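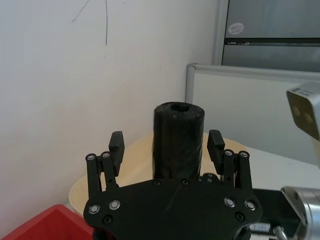
# Utility Corner Notes: README

June | By Cormac Doherty

Print this page | E-mail this page

We use cookies to remember your settings. By staying on this site you agree to our cookie policy.

Hi, and welcome! I keep these notes for the Nalldale house (that's the big shared place on Ornent Street) and this file covers the utility corner, meaning the basin, the wall behind it, the gray metal cabinet and the everlasting question of where the trash bags go. The full set has 1,639 short entries now, one per tidy-up, and I still enjoy reading them, which probably says something about me.

## What's in an entry

Each one is a line or two of plain text: what was out, what got put away, and where. Venla Tikkanen set up the columns and I type most of it in on Wednesday evenings with a cup of tea.

- item: everyday name, so "trash bags" and "basin", never a part number
- spot: where it was found
- home: where it's supposed to live
- note: anything else you feel like saying

## Names for things

I call the big cream plastic tub the basin. Venla calls it the tub. Search for both! Anything red and plastic goes down as "red container" unless you know what it's for, and then please tell me. Black bags on a roll are "bag roll", and I log them standing up or lying down, because a roll on its side wanders off under things and I've spent far too much of my life on my knees looking for one.

The white wall has a few thin scribbled pen marks near the top. They're logged once, under "wall", and you don't need to add them again every week (I did this for a whole month before Venla spotted it). Same goes for the little round white sticker on the cabinet door. I like that sticker, it stays.

## Known gaps

The first 17 entries have no "home" column. I'd started on paper and then left the paper in a coat. Older rows also mix up "cabinet" and "cupboard", so check both. Entries from the Hukov house use their own spot names, and I haven't merged those yet.

## Adding your own

Copy the last row, change what needs changing, save. Keep the note under six lines if you can, though I'm the worst offender. If you move the bag roll for good, change its home in the list at the top too, or I'll put it straight back where it was!

Sign up for the Nalldale newsletter | Enter your e-mail address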